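Search this site

Distirgate chores pilot, progress to 2018-07-16
To: Sunee Jitpraphai
From: Yevhen Dmytriv

Quick one. Toy pickup still the main job, desk and arm time both on it.

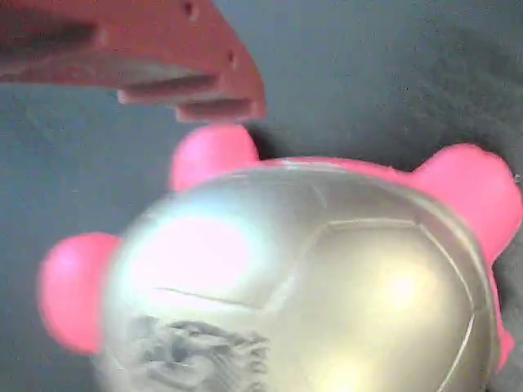
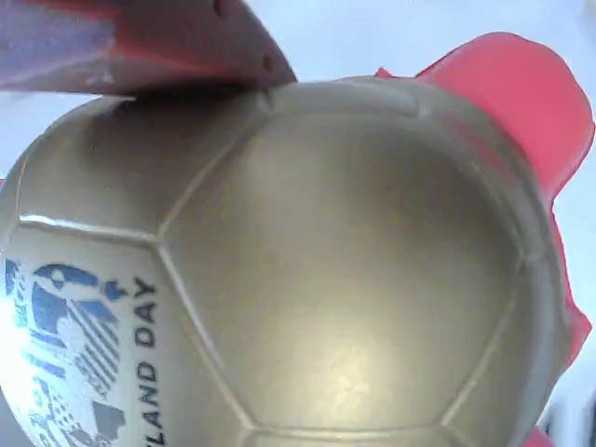
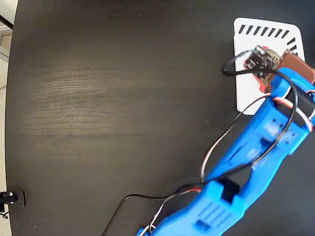 Tries logged since April: 691. Round stuff is slow, a kid still beats it easy. Folding not started. Shelf restock for Plattner, same. Would not promise eihter this year. Spent so far $2,533, mostly servos. Need 2 more months, pls confirm by Friday.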